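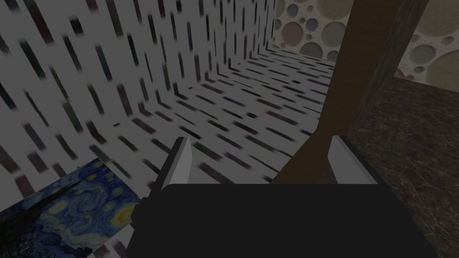
Why would anyone pay for crackers they could win, the reader wrote, and that's slide one.

Home | Snacks | Giveaways | Talks | Contact
December 22, 2022
Print this page | E-mail this page

Speaker notes: Running a Snack Giveaway Without Losing Your Mind

Start slow. Mention that I ran 6 giveaways last year and enjoyed 2 of them. Pause for sympathy. If none comes, carry on.

The Siltik lentil cracker draw pulled in 37 comments. Twenty said "yum" and nothing else. Read three aloud, flat voice, same flavour of enthusiasm each time.

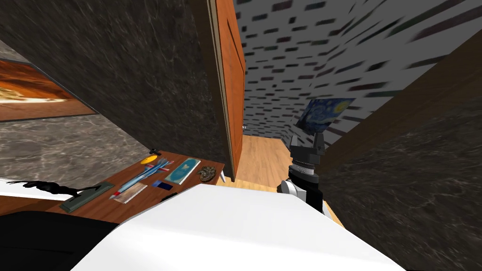
Rules, and why yours are too long

Keep them short. Who can enter, when it closes, what's in the box. Mine once ran to two pages and covered the possibility of the winner moving house. Basine sent the maple popcorn anyway, to the old address.

Skip the bit on postage if we're behind. (We'll be behind.) 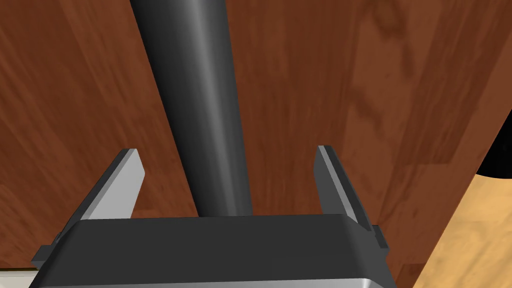 One commenter asked whether a person who hates dill could enter the dill pickle chip draw on behalf of a neighbour. I said yes. The neighbour hated dill too.

Disclosure: say who paid. Rivera gave me a case of rice cakes and I wrote that in the first line - the review was still lukewarm, and so was their reply.

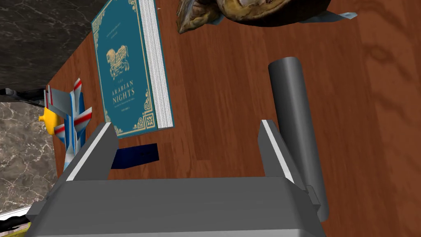 A tabletop with a teal hardcover.

Last part. Grudau have offered seaweed crisps for the February draw. Entry slips are by the door, one each please, and write your e-mail so I can read it.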